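Custthorpe School of Design
DES 330 Interior Materials
Week 4 notes: Surface, texture and finish
Updated 21 March 2022

Read these before the studio session. The reading is chapter five of the course reader, which is on the library site. Bring your materials log and a pencil soft enough for rubbings.

1. What we mean by texture

Texture is used loosely in product brochures, so we will split it in two. Actual texture is relief you can feel with a fingertip: a weave, a saw mark, a moulded grain. Visual texture is a pattern the eye reads as relief whether or not there is any. Printed vinyl flooring with a timber pattern is mostly visual texture. Split slate is actual texture, and it has visual texture as well because of how the ridges take light.

For each material in your log, write down both. If the two disagree, say so. A marker will be looking for this in Assignment 2, and last year it was the most commonly missed item.

2. Gloss

Gloss is how much light a surface sends back in the mirror direction. For paint and most plastics it is measured with a meter set at 60 degrees. Very shiny samples are re-read at a narrower angle and very flat ones at a wider angle. Manufacturers' terms such as satin, eggshell and low sheen are not consistent between brands, so quote the reading where you have one.

Colour looks deeper on a glossy surface and greyer on a matte one, even when the pigment is the same. Dark colours show the difference most. They also show fingermarks most, so ask for a sample you can handle before specifying a dark gloss finish on a door or cupboard.

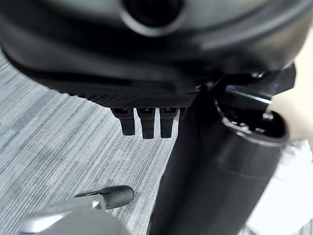
Contrast between finishes matters more than either finish taken alone. A plain surface next to a patterned one makes the pattern easier to read, and the eye goes to the line where they meet. On the black plastic the fine diamond mesh stands out clearly even though there is little colour difference to help it, while the curved parts are picked out only by soft grey highlights. Joiners do the same thing with a reeded edge on a flat drawer front, and so do bathroom suppliers with honed and polished tile from one batch.

3. Small-scale pattern

Knurling, crosshatching, ribbing and stippling belong together. They are all repeated relief at a small scale. On metal, knurling is usually rolled or cut. On moulded plastic the pattern is normally in the mould itself. Look at drawer pulls, torch handles, tap levers and the rims of jar lids.

Points to record:
Pitch: the distance from one ridge to the next.
Depth: shallow patterns fill with paint and lose their edge when recoated.
Direction: a ribbed pattern grips across the ribs and slides along them. A crosshatch grips both ways.
Extent: whether the pattern covers the whole part or only a band.
Cleaning: deep pattern holds grease. Avoid it beside a cooktop. 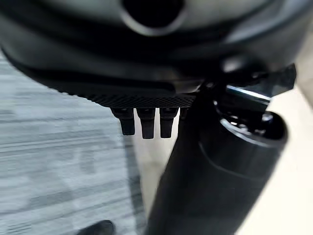 Figure 2. Mostly matte dark surface with a narrow crosshatched strip along the lower lip.

4. Soft surfaces

Carpet, upholstery and curtains are harder to describe than hard finishes because they change with use. Pile gets crushed and direction marks appear where people walk. Check samples under the light they will be seen in. The studio lamps are 3000 K, which warms greys and beiges noticeably, so take samples to the window as well.

Stripes need a decision about direction. Run along a room they lengthen it, and run across they widen it. Low-contrast stripes, such as grey with beige, do this mildly and hide joins better than a plain carpet. The Desside flat in your plan set has a narrow hall, and you should test both directions there before settling.

Cushions and throws are where most schemes bring in a stronger colour. A fuzzy fabric scatters light, so a blue that looks sharp on a paint card will look softer in a napped cloth. Match cloth to cloth - never cloth to paint.
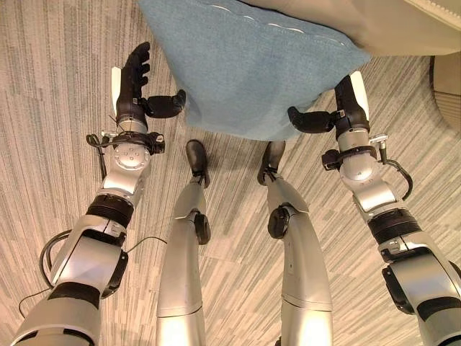
5. Studio exercise

Work in pairs. Collect a tray from the Berisha sample library, shelf 814, and choose one hard and one soft sample from it.

Make a pencil rubbing of the hard sample at full size. Note the gloss by eye first, then take a meter reading. Hold the soft sample flat, then on edge, and record any change in colour. Finally place the two together and write a short paragraph on the line where they meet.

The Zaltitz laminates are on loan and must stay in the studio. Return trays with the samples in label order.

6. For next week

Read chapter six on wear and maintenance. Bring one object from home with a worn finish, and a note of where the wear is heaviest.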